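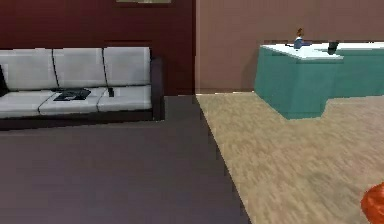 Figure 3. Rendered interior with a three-seat sofa, light gray upholstery, dark red wall.

4.2 Remote testimony and the order of speakers

The second set of tests concerns the order in which witnesses are heard. Both Tratov and Ilik adopted remote testimony under rules that leave the speaking order to the committee chair. Neither legislature publishes a formal queue. The order must therefore be recovered from the hearing transcripts, which list each witness at the point where he or she begins to speak and mark the mode of appearance in the header line.

We coded 2,492 appearances using the Peng scheme, with two changes. First, witnesses who speak for a trade group and also as private residents are assigned to the group. Second, staff of executive agencies are dropped when they appear only to answer questions, as they do not compete with other witnesses for time. Agency staff who deliver a prepared statement are kept. The position of each witness is scaled from zero (first speaker on the bill) to one (last speaker), so that long and short hearings can be pooled.

Bills with fewer than 12 witnesses are left out of the main models. Below that number the scaled position is coarse, and a single reordered speaker can move the mean for the whole hearing. The appendix repeats the models with these bills restored. The sign of the main coefficient does not change, although the interval is wider and in Ilik it includes zero.

The expectation from earlier sections is that chairs place remote witnesses late. Three mechanisms could produce this pattern. A chair may wish to clear the hearing room first, so that people who traveled are not kept waiting. The clerk may need time to admit remote speakers to the session, which pushes them down the list without any decision by the chair. Finally, remote witnesses may differ in kind from those who attend in person, with fewer registered lobbyists among them, and chairs may favor lobbyists whatever the mode.
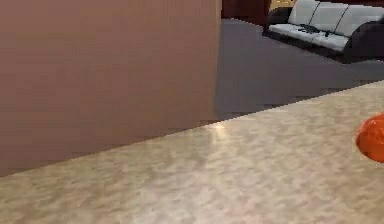 The third mechanism can be examined directly, given that the transcripts record lobbyist registration numbers. When registration status is added to the model, the coefficient on remote appearance falls but keeps its sign in both legislatures. Lobbyists who testify remotely still speak later than lobbyists who testify in the room. The composition of the remote group is thus part of the explanation, but a gap remains among witnesses of the same type.

Separating the first two mechanisms is harder. The Tratov rules were amended in March to require that remote witnesses be admitted 30 minutes before the hearing is called to order. If the delay were mainly clerical, the gap should close after the amendment. It narrows for the first bill on each agenda and is unchanged for later bills. This is consistent with a clerical cause at the start of the hearing and a different cause afterward - most likely the chair's own preference, though the transcripts contain few statements of intent and we do not rely on them.

Ilik made no comparable change and serves as the comparison case. The gap there is stable across the period for first bills and later bills alike. We caution that Ilik committees hear fewer bills per session, so the estimate for later bills rests on a smaller share of the sample.

Speaking late matters only if late witnesses receive less attention. We measure attention in two ways: the number of questions put to the witness and whether the witness is named in the committee report. Questions decline with position, and the decline is steepest in the last third of the list. Mentions in the report follow the same pattern with more noise, as many reports name no witnesses at all.

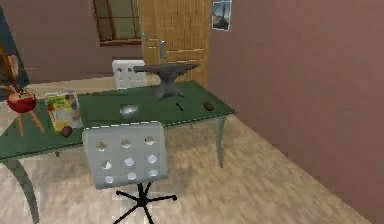 Position also interacts with time limits. In Tratov, chairs may shorten the limit for remaining speakers once a hearing has run past its scheduled end. This power is used almost entirely on controversial bills. Because remote witnesses are concentrated at the end of the list, they are more exposed to shortened limits, even where the rule itself makes no reference to mode.

To check the coding, a second reader worked through a random draw of 200 appearances without access to the first set of codes. Disagreements fell mostly on group affiliation, where witnesses gave one description of themselves when signing in and another when speaking. Mode of appearance and position were rarely in dispute. Transcript headers in the Trulteo archive omit the mode for several joint hearings, and for these we used the sign-in sheets where they survive. Joint hearings with no surviving sheet were treated as missing.

All models include fixed effects for committee and bill subject, with standard errors clustered by hearing. Results with errors clustered by chair are close to those reported. Section 4.3 turns to written testimony, which has no speaking order and is handled under separate filing rules in each legislature.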